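Small Tables, Real Meals: my project report for the Everyday Furniture unit

Why I picked folding tables

When we got the list of topics I was going to do chairs like everybody else, and then I went home, ate dinner off a folding table for the 200th time in my life and thought, okay, this. I have never lived in a place with a real dining table. We had a folding one when I was a kid, my dorm has one in the lounge, and the apartment I moved into in August has one too. So my question was pretty simple: how well does a small square folding table work as the only table in a home, and what do people do to get around its problems?

I kept it small on purpose. My first proposal had a survey and a budget comparison and a history section, and my instructor wrote "pick one" next to it in the margin, so I picked watching people set a table and eat. (The history section was going to be great, though. Maybe next semester!)

What I did

I visited 5 homes in the Vircombe apartments and asked to see the table the way it is on a normal day, with no cleaning up for me. In each one I looked at where the table stood, what it was for besides eating, and where the dishes and silverware went when someone laid a place. I timed how long it took to go from folded up to ready for a meal. Then I sat down at it myself with a plate, a cup and a fork, and tried to eat like a regular person while also taking notes, which got rice on my notebook more than once.

For the write-up I used the observation sheet from the Remard workbook, the one with the floor plan grid on the back. I changed two of the boxes. The original asks for "seating capacity" and I swapped that for "elbow room," and where it asks for "style" I put "surface," meaning what the top is like to look at and put things on.

The surface turned out to be my favorite part. I went in thinking a table top is a table top, and I came out with two whole pages on patterns. People have strong feelings about fake marble! One person loved it since it made dinner feel a little fancy, another said she'd take plain white any day because then she can see the crumbs. I'm with the fake marble crowd. A busy pattern forgives a lot between wipes.
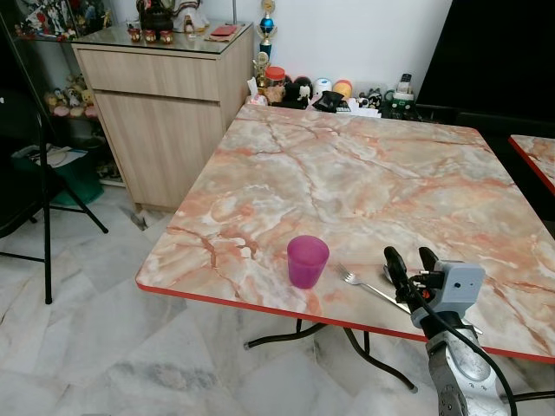
Elbow room was the thing everybody complained about. One plate, one cup and one fork is easy. Add a second person and a serving bowl and you start negotiating. In three of the homes the serving bowl never made it to the table at all, it stayed on the stove and people got up for seconds. I asked if that was annoying and mostly got shrugs, they were used to it.

Cups were the next big topic. A tall light cup near an edge is asking for it, and I knocked over one of my own during the second visit (water, thank goodness). Two families use plastic for everyday meals for exactly this reason, and one of them keeps the glasses for when there's company and the table gets pushed up against another one.

Setting up was quicker than I expected. The slowest was 10 minutes, and nearly all of that was clearing off mail. The fastest was a home where the table never gets folded, so I wrote down zero and then argued with myself over whether that counts. I decided it does. Out of all the people I visited, only one folds the table after every meal, and she does it to make room for a yoga mat.

What I'd suggest

If a folding table is your main table, give it a permanent spot and put a shelf or a low cabinet close by for everything that tends to land on it. I'd also go for a square top over a long narrow one if it's two people eating. For my design sketch, which I called the Cui table, I drew a square top with a shallow lip on two sides and a hook underneath for a bag. The lip is 8 millimeters high. I made a cardboard version and my fork stayed put when I bumped it, but wiping it down was a pain and crumbs collected in the corners, so I'd round those off next time.

What went wrong

I should have visited at the same time of day. Two visits were at lunch and the rest were at dinner, and a lunch table is a different animal. I also forgot to measure the height of the tables on my first visit and had to go back for it. And I borrowed the Fletatov tape measure from the supply closet, which only has inches on one side, so part of my chart is converted and part isn't. I've marked which is which in the appendix.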